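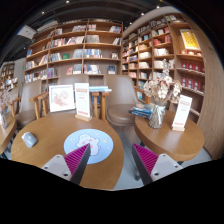 4 min read

So I've finally found my perfect café table, and it belongs to a bookshop, and they won't sell it to me. I did ask. The lady at the till laughed, then saw I meant it, and then very kindly said no.

Regular readers will know I've been threatening to redo the corner of our front room since May. The corner currently contains a clothes airer, a broken lamp and the box the broken lamp came in. What I want is somewhere to sit with a book and a cup of tea that isn't the sofa, because on the sofa I'm asleep by page two. And every time I go into the café bit of the bookshop in Stekstead I come out thinking, well, that, please, all of it, delivered.

It's the round tops that do it for me, I think. Ours at home is a great big rectangle and everything gets shoved to the corners and stays there (post, batteries, one glove). With a little round one there isn't anywhere for rubbish to settle. And the colour! That warm honey brown, a bit like the outside of a good loaf. I've been trying to find the same shade of wax for weeks and have now got three tins of the wrong one under the sink, if anybody wants them.

Then there's the bear. Or bearish thing, I'm not going to swear to the species. It's white with pink cheeks, on a pale blue circle stuck right in the middle of the tabletop with tiny coloured dots all round it, and I'm unreasonably fond of it. My friend Debora can't bear it (sorry) and says a sticker on a nice wooden table is a crime. We had quite a long talk about this over a scone. Her position is that wood should be left alone. Mine is that I'm a grown woman and I'd like a cheerful face looking up at me while I wait for my tea to cool down. Neither of us budged, and she had the bigger half of the scone.

I'm also very taken with the little picture in the white frame, the pink sketchy one, just standing on the table as if it lived there. I've always thought of pictures as things for walls, and our walls are the sort that crumble if you show them a nail, so this has opened up a whole world. I've already dug out two small frames from the loft. One has a photo of Corey's old car in it, which he won't let me take out, so that's one frame really.

And the flowers, which are the thing I'm definitely copying first. Dried ones, cream and a pale pink, in a clear glass vase with all those cut faces on it and a white ribbon tied on. I used to be sniffy about dried flowers. My gran had some in the downstairs loo that I think were older than me, and they shed if you sneezed. But these go up really tall, and against the shelves behind they look lovely, soft without being dusty. I had a go at drying my own last month, hung upside down in the airing cupboard, and the whole lot went the colour of weak gravy. So I'll be buying them. I've found a seller who does a big bunch for £40, which made me gulp a bit, but I spend that on supermarket tulips by Easter and they only last until I forget to water them.

The chairs I'm less sure about. I love the look, that greyish taupe with the wooden arms, and the arms are what I'd want for reading because my elbows get tired (is that an age thing? don't tell me). But pale-ish fabric in a house with Corey, who eats toast like he's feeding it to someone behind him? I just don't know. I looked at something similar online and it came to around £300 for one chair, and I closed the laptop and went and had a lie down. Audrey-Anne from work reckons I should get any old second-hand armchair and have it re-covered, and she's got a man who does it, so I'm going to ring him once I've measured the corner. Which means moving the airer. Which means finding somewhere else for the airer.

What I did do is buy a book while I was there, so I'm not a complete freeloader. There was a little pile of blue-covered ones on the table by the vase and I like a pile of books on a table even more than on a shelf, so I've started my own at home. It's currently four library books and the instructions for the boiler, but they're stacked very nicely.

Next job is the table. If anyone's seen a small round one going, ideally that honey colour and ideally under the price of a holiday, please shout in the comments. I can supply my own bear.

We use cookies to make this site work and to see which posts people read. By carrying on you're agreeing to this. Accept all | Manage cookies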